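The Bag Drawer, and What Came Out of It

I promised in the last newsletter that I would finally write about bags, and several of you have been kind enough to remind me (one of you twice, in the car park). So, bags. We all have them. Mine used to live in one drawer in the kitchen, then a drawer and a hook, then a drawer, a hook and most of the cupboard where the ironing board is meant to go. In January I pulled the whole lot out on to the floor and there were 44. I live with one other person and a cat!

What follows is how I sort them now, plus a few things I've picked up from the packing table at the Tesulix swap room, where we get through an awful lot of carriers and brown paper between us.

Start with the brown stuff. Kraft paper, parcel paper, the flat brown card that comes between layers in a big delivery — it all goes in one pile, and the pile has to be kept flat. I used to roll mine and then spend ten minutes fighting it with a tin of tomatoes on each corner. Big pieces are worth far more than small ones because you can always cut them down. I line shelves with mine, wrap plates in it, and put it under the grandchildren when there's glue about. Don't keep anything greasy and don't keep anything with more tape than paper.

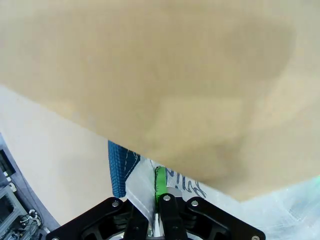

Plain brown and a generous size, no print on the side you can see.

If yours has creases, lay it under the sofa cushions for a night or two. Ironing works as well, on low, but I scorched a lovely long piece that way and now I leave it to the cushions.

Then the plastic. I know, I know, but the ones we've already got aren't going to vanish, and I'd sooner see them used until they drop to bits. I make three heaps. Thin ones without proper handles are for bins and muddy shoes. Middling ones go to the swap room. The good ones, the sort you get from a clothes shop with decent handles and a bit of width in the bottom, are worth looking after and I get quite possessive over them.

The thing to do with any bag before you fold it is give it a good hang. Hold it from the top, let it drop open, have a look through it against the light if it's thin enough. You'll spot the old receipts that way, and any splits down the seams. I found 13 receipts in my 44 bags, and a library ticket I'd paid to replace.

Reading the bag is half the fun, mind you. The white one with the navy band has all sorts on it, though with the creases you only get bits. There's "SPLENDID" in an oval, and lower down "FIND WITH YOU", and up above something beginning "clothin", which I will take a wild guess at. I do like a bag with plenty to say for itself. My old Rekis ones only had the shop name and a phone number so short it can't have worked since I was at school.
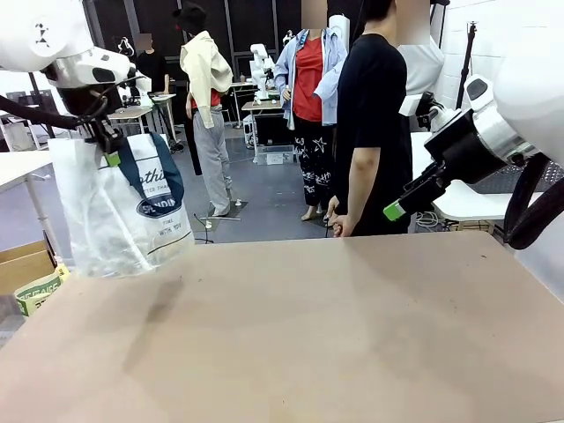
Getting a floppy bag to stand up

This was the question I had most often when I did the door at the swap morning, so I'm giving it a bit of space. You've got a soft bag, you've got a pile of jumpers, and the minute you let go to pick up a jumper the mouth closes and the whole thing lies down like a sulky dog.

First, shake it out properly. Get your arm right in and push the bottom corners out with your knuckles. Put it down on its base, not on its side with good intentions. Then hold both sides of the opening and pull them apart, nice and even, and if there's someone else in the room make them do the holding while you do the filling. It goes about twice as fast with two, and you can have a natter.

Handles go outside, always. If they flop inwards you end up packing on top of them and then you're rummaging for them later with a bag full of folded shirts. On the navy-handled bag one hangs down the left and the other goes over to the right, and that suits me very well for filling.

Heavy things first, and something flat at the very bottom if you've got it. A bit of that brown card cut to size is perfect. I cut mine 18 centimetres wide and it fits most of the shop carriers I've met, though the Drukitz ones are narrower for some reason and want trimming. Shoes next, soles down. Soft things last. Stop before you think you need to. An overfull bag is a miserable thing to carry upstairs, and the handles are always the first to go.

If you're on your own, try standing the bag inside a washing-up bowl or a basket while you load it. It looks daft and works a treat. A mesh basket is best because you can see whether the bottom has bunched up.
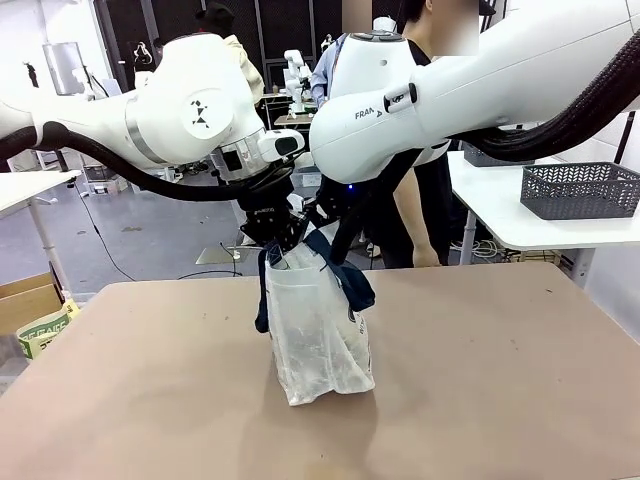

BITS AND BOBS

The swap room is still collecting carriers, as long as they're clean and have both handles. Flat brown paper too, please, in pieces bigger than a tea towel. The tally on the wall says 766 bags passed on since the Tesulix table opened, and I should like to see that go up before the summer.

Please fold your bags before you bring them. Lengthways, then lengthways again, then in half until it's the size of a paperback. I've seen people do the little triangle fold and it does look smart, but somebody then has to unpick it at half past nine with cold hands, and it's usually me.

We are a bit short of string. Any sort will do except the green garden kind, which sheds.

The Lau shop has said we can leave a collection box by their till, so if the swap room is out of your way you can drop things there any morning before noon. Next time I'm doing jam jars and the business of getting labels off them, and I'd love your tips, especially if they don't involve peanut butter.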